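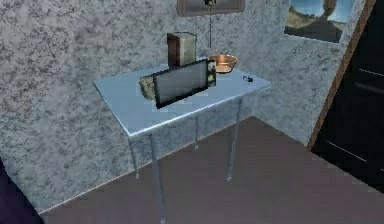
Als ich Agnese Adomaitis frage, wie viele Leute in ihrem Dorf noch Brotteig selbst ansetzen, lacht sie erst mal. »In Putow? Sieben. Und drei davon sind mit mir verwandt!« Wir sitzen in ihrer Küche, es ist Sonntag, kurz nach acht, und ich habe noch nicht gefrühstückt (ein Fehler, oder ein Glück, je nachdem).

Agnese backt seit ihrer Kindheit Roggenbrot, das dunkle, schwere, mit Kümmel. Ihren Sauerteig nennt sie Leka, nach einer Katze, die auch ständig Hunger hatte. »Meine Großmutter ist 98 geworden und hat bis zum Schluss in jeden Teig den Finger gesteckt. Rezept gab's keins. Sie hat gesagt: Der muss sich anfühlen wie ein Ohrläppchen. Na, dann mach mal.«

Ich mache mal. Mein Teig fühlt sich eher an wie Tapetenkleister, und Agnese guckt sehr höflich aus dem Fenster.

Einmal im Monat fährt sie nach Kanitz, wo Hafiz Pasaribu eine kleine Mühle betreibt. Er kommt später noch vorbei, mit einem Sack Mehl über der Schulter, und redet sofort los. »Die Leute wollen alle dieses ganz feine Zeug. Aber ein Roggen, der nicht ein bisschen grob ist, der schmeckt doch nach Pappe!« Agnese widerspricht, sie mischt nämlich gern feines darunter, und dann streiten die beiden eine gute Viertelstunde über Ausmahlung — ich verstehe die Hälfte und esse solange Brot mit Butter.

Ob sie mal verkaufen wollte? »Im November auf dem Markt, einmal. Ich hab gefroren und alles verschenkt.« Leka darf ich trotzdem mitnehmen, ein Löffel voll im Marmeladenglas. Füttern soll ich sie heute Abend noch.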